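Weighing the rubbish, part two

The first set of figures from April was no use, as the kitchen scale only reads to the nearest 10 g and drifts when it is left switched on. I have since borrowed a better one from Hamish Skinner, who uses it for parcels. It tares properly and holds zero overnight. All the April readings have been thrown out and the count restarted.

The method is simple. Each bin in the house has its own liner, and each liner is weighed full, then its own empty weight is taken off. The liners come from a single roll so the empty weight can be treated as fixed. I checked 15 of them and the spread was smaller than the scale can show. Paper goes in the book under a separate heading from mixed waste, even where the two share a bin, which means sorting before weighing. It adds a few minutes.

Heather Skinner asked why I was not simply reading the weight off the council lorry. The lorries in Kirthorpe do not weigh by household, and in any case the figure would come too late to change anything. What I want to know is which room the waste starts in.

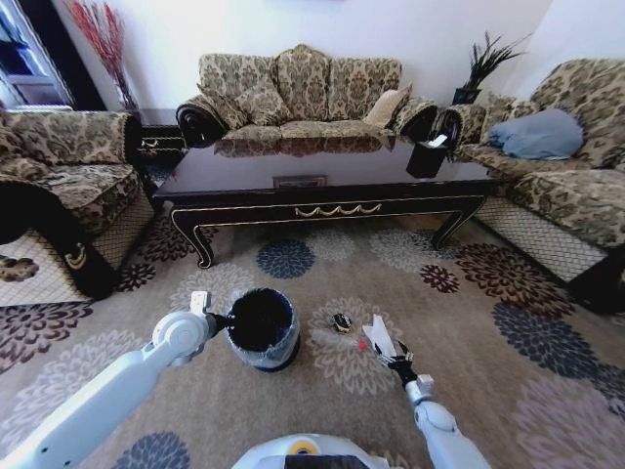 Living room bin, black liner folded over the rim.

The living room turned out lighter than I expected. Over the period it gave 600 g in total, nearly all of it paper: envelopes, till receipts, the inner wrap from parcels. The kitchen gave far more, but most of that was peelings, and peelings are mostly water. If they are left to drain in a colander for an hour the reading drops by a useful amount, so from now on they are drained first and the book has a column to say so.

Crumpled paper is a nuisance for a different reason. It weighs next to nothing and fills the bin, so the liner gets changed on volume long before weight. The 114 litre wheelie bin outside has the same problem. Flattening the paper by hand before it goes in made the living room liner last nearly twice as long, and that saving in liners is worth more to me than anything on the weight side.

Two open points. Calum Tennant thinks damp in the air will shift the paper readings between summer and winter. He is probably right, and I have put a cheap humidity gauge on the shelf next to the scale to find out. Second, the bathroom bin has no lid and seems to collect things from other rooms. I have not found a fair way to book those - for now they go down under the room they end up in.

The sheet is kept by hand and typed up at the end of each month. Evander Baird has offered to turn it into a graph, and I will put that up when it is done.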